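Tivstead Township Council

The Tivstead Township Council is the legislative body of Tivstead Township. It has nine members, of whom six are elected from wards and three are elected at large. Members serve four-year terms, and the terms are staggered so that either the ward seats or the at-large seats are up for election every two years. The council sets the annual budget, levies the local property tax, adopts ordinances and confirms appointments made by the mayor.

History

Before the present charter, the township was governed by a three-member board of supervisors chosen entirely at large. A charter study commission chaired by Kayode Bako was elected to review this arrangement. Its final report recommended a larger council, a separately elected mayor and a mix of ward and at-large seats. The report argued that the northern half of the township, which includes the Plalska district, had gone without a resident supervisor for most of the board's existence.

The charter was put to the voters and passed by a margin of 332 votes. The first council was seated the following January, with Funmilayo Ibrahim as its first president. Early sessions dealt mostly with the transfer of powers from the old board, including the road department and the water contract.

Composition and elections

Ward boundaries are redrawn after each federal census by a five-member districting panel. The charter requires that wards be compact and contiguous and that no ward differ from the average population by more than five percent. Current officeholders may not sit on the panel or be employed by it.

A candidate for a ward seat must have lived in the ward for at least one year and must file a petition with 200 valid signatures. Candidates for at-large seats need 1000 signatures, of which no more than half may come from a single ward. Elections are nonpartisan, and party labels do not appear on the ballot. Ward seats are filled by plurality. The three at-large seats are filled in a single contest in which each voter may mark up to three names.

Vacancies are filled by appointment until the next general election. If the council does not agree on an appointee within 30 days, the choice passes to the mayor.

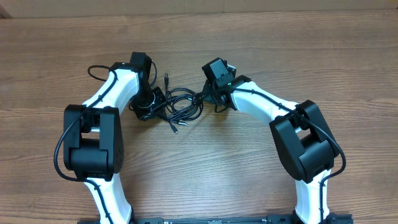
Can the council override a veto by the mayor?
An override takes six of the nine votes and must be held within 21 days of the veto; otherwise the ordinance fails.

The veto applies to ordinances and to separate lines of the budget. It does not apply to resolutions, to the council's own rules or to charter amendments referred to the voters.

Procedure

Regular meetings are held twice a month, except in December, when there is one. Five members make a quorum. An ordinance must be read at two meetings at least ten days apart, with a public hearing before the second reading. Emergency ordinances may be adopted in one meeting by seven votes but expire after 60 days.

The president of the council is chosen by the members for a two-year term, sets the agenda and acts as mayor when that office is vacant. Standing committees cover finance, public works and land use.

Alley ordinance dispute

On 2018-11-13 the council adopted Ordinance 255, which moved the cost of paving rear alleys from adjoining owners to the general fund. Ngozi Effiong, then an at-large member, sponsored the measure. Ákos Orbán, who represented the third ward, opposed it on the ground that wards without alleys would pay for work they could not use. The ordinance passed five to four and was vetoed. An override attempt failed by one vote.

A revised version, drafted by Olanrewaju Aliyu, split the cost evenly between owners and the township. It was adopted the next spring and remains in force, with later changes to the payment schedule.

See also

Charter of Tivstead Township
Mayor of Tivstead Township
Plalska district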